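Mobile number transfers: what changes for Skestau customers

The regulator has published new rules for moving a mobile number from one operator to another. The rules start in January, and they concern everybody who has a private contract with Skestau, Mosska or Cirkier. Business contracts follow their own timetable, which is not ready yet.

Until now, the customer had to ask the old operator for a transfer code. Many of our members wrote to us that this was the slowest part. The code was sent by post, or it came by text message in the middle of a long call with the sales department, where a person tried to offer a better price. From January the customer will speak only with the new operator. The new operator asks for the code by itself, and the old one must answer within 3 working days.

In the last year our advice line received 275 complaints on this subject. The largest group was about final bills, and the second about numbers which stayed without signal for a whole weekend.
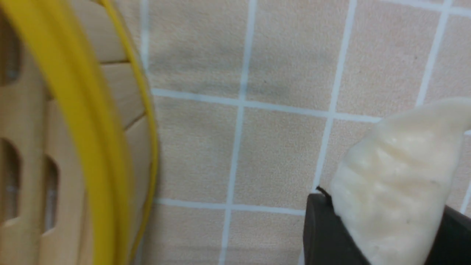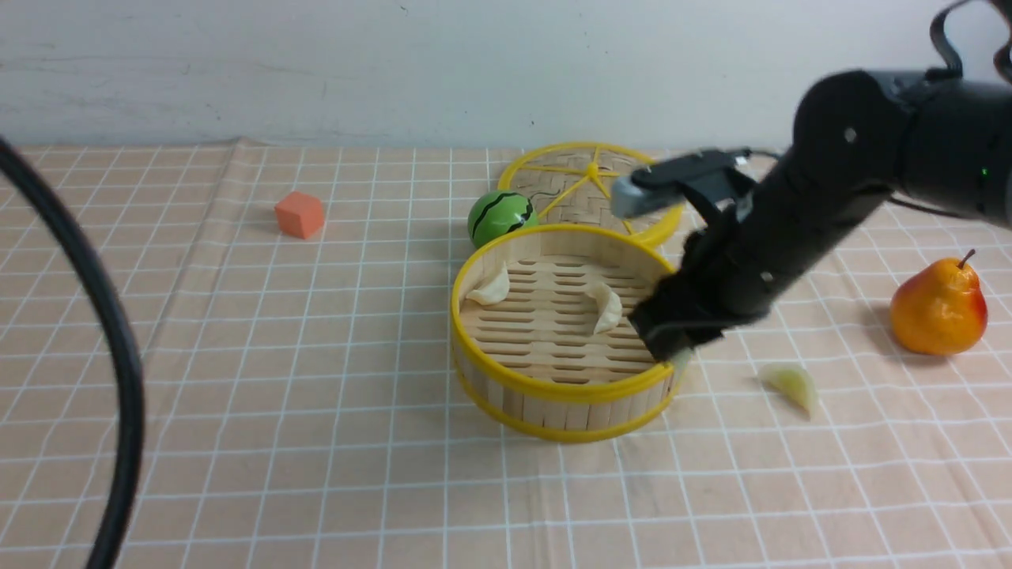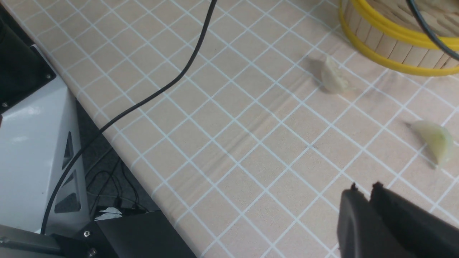
Can I move my number if I still pay for a phone in instalments?
You can move the number at any time, but the instalments stay with the old operator. It may not ask you to pay the whole remaining sum at once, unless this is written in a separate loan contract. Please look for that contract before you sign anything new.

Prepaid cards are also included in the rules. The remaining credit is not transferred together with the number, so it is better to use it first. Mosska has told us that it will return credit above 200 crowns to a bank account if the customer fills in a form. The other two operators have not answered our letter.

Kvido Danko, who reads the contracts in our office, went through the draft together with the lawyers from Bednárik. He is satisfied with the time limit but less satisfied with the compensation. A customer whose number does not work after the agreed day will get a fixed amount for each day, but the total may not be higher than 1230 crowns. For a person who works by phone, for example a plumber or a driver, this is not much. We have sent this remark to the regulator and we asked for a higher limit.

If your transfer is already in progress, the old rules are valid for you until it is finished. Keep all messages from both operators, also the short ones. The advice line is open on Tuesday from nine in the morning, and you can bring your papers to the office at the same time.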